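Filusgate: Frequently Asked Questions
Last updated May 2026

I get the same emails over and over, so I finally wrote the answers down. If yours isn't covered, write to me anyway, I like mail.

What is Filusgate?
It's a satirical paper for the Jewish community in Clirberg and, grudgingly, Skudbridge. It comes out before the holidays and makes up news about Bible characters, synagogue life, kugel, parking, and me. I write most of it. The rest comes from readers, and I fix the commas and take out anything that would get me uninvited from a kiddush.

Is any of it true?
No! None of it. If you read in Filusgate that Noah has been cited for operating a marina without a permit, please don't forward it to your uncle as news. I once ran a story saying the city had approved an eruv made entirely of dental floss, and I heard from two people who wanted to know what brand. I felt terrible for a day and then I ran a correction saying it was waxed.

Where does the name come from?
Every scandal gets a "gate" and I wanted one too. Filus was the name of a goat in a sketch I wrote years ago. The goat ate the afikoman and then hired a lawyer. The sketch was much too long and the lawyer was the best part, so I've been meaning to bring the lawyer back.

Didn't this use to be a Purim thing only?
Yes, it started as a single sheet folded inside a mishloach manot bag, between a clementine and some hamantaschen that could have stopped a door. Then somebody asked for a Passover one, and I had a lot of leftover jokes about frogs. Now there's Purim, Passover, Shavuot, the High Holidays (gentler, I'm not crazy) and Hanukkah. I skip Tisha B'Av for reasons I hope are obvious, and I skip Tu BiShvat because I only ever had the one tree joke.

How do I get a paper copy?
Pick one up from the counter at Gentile, the print shop on the corner by the bus depot in Clirberg. Yes, the Clirberg Jewish satire paper is printed at a place called Gentile. It's the family's name, they pronounce it the Italian way, and they've heard your joke. They do lovely work and they've caught more of my typos than I have. Copies are free. There's a jar if you feel moved.

Can you mail me one?
Inside the US, sure. Send me your address and $2 for the stamp and envelope. Overseas readers should go with the email edition, which has the same articles and worse spacing.

How long should a submission be?
For a news story, aim for 410 words or less. Sorry, I need to be clearer than that, because people have asked: if it's more than 410, I will cut it, and I'll probably cut the line you loved. Headlines alone are welcome too. Some of my favorite items are headlines that never got a story, like "Jonah Leaves One-Star Review" and "Manna Now Available in Original."

Fake ads are always in short supply. So are fake letters to the editor, which are more fun to write than anything else in the paper. Pick a biblical figure with a small grievance and just let them go. Esau on lentils. Lot's wife on the subject of road trips. You'll be done before your coffee gets cold.

What won't you print?
Anything about a real congregant, even an affectionate one, unless they've told me themselves that it's okay. Anything about somebody's divorce, money, health, or conversion. Jokes where the entire joke is that a certain kind of Jew is doing it wrong. I've had those sent in from every direction, by the way, and they are all the same joke with the hats switched.

I'm also picky about current events. Purim satire borrows the voice of today's newspapers and always has, and I'm all for a dry little report on the Shushan zoning board. But if the piece only works for readers who already agree with you about the headline it came from, I'd rather have the goat.

Do you print parody of prayers?
A little. There's an old tradition of it, going back to medieval parodies of Talmud pages about drinking, so I don't think we're breaking new ground. I stay away from Kaddish and from God's name, and I don't put Hebrew text on something that's going to end up under a plate of herring.

I was offended by something. What do I do?
Email me. I read every one and I do answer, though maybe not before Shabbat. I've pulled one article from the website in all this time and I was glad I did; the reader was right and I hadn't thought it through. I've also gotten 68 emails about a single joke concerning gefilte fish, and that one is staying up.

Can our school or synagogue reprint an article?
Yes please. Keep the Filusgate name on it and don't change who gets mocked. If you're running it in a kids' newsletter, tell me the age group and I'll send you a version without the wine. Schools never pay. Synagogues don't either, but the one in Skudbridge once sent me a babka, and I mention it here for no particular reason.

When is the next deadline?
For the High Holiday issue I need everything by the end of June. I know that feels early. I do the layout myself, at night, with software I don't understand, and the summer goes faster than you think.

Can I write under a fake name?
You can and most people do. Tell me your real one in the email so that I know who to thank. "Mordechai's Horse" is taken. "Vashti" is taken by 10 different people and I'm going to have to do something about it.

Do you do live shows?
Once a year, on Purim, in the social hall. We read a few articles out loud as a news broadcast, with a weather report from the Red Sea and sports from the Valley of Elah. Tryouts are informal, meaning that you tell me you want to do it and then you're in it. You hold your script. Nobody memorizes anything.

What should I wear if I'm in the show?
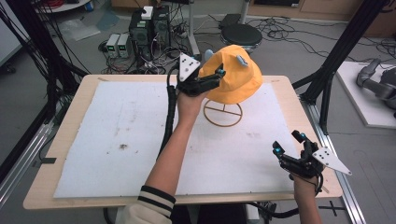 Our broadcast moves fast and most readers play more than one part, so a full costume is usually more trouble than it's worth (ask me about the year of the camel suit, or don't). One good hat per character is plenty. It has to go on and come off with one hand while the other holds your script, so I like something soft with a brim you can grab, and a loud color helps the back row keep track of who's talking. An orange-yellow bucket hat like the one on the table would be perfect for our Red Sea weatherman. Striped cuffs are a nice touch for anybody at the news desk, too, with sleeves being most of what the audience sees of you up there. Bring whatever you've got to the first read-through and we'll trade until everybody has something that fits.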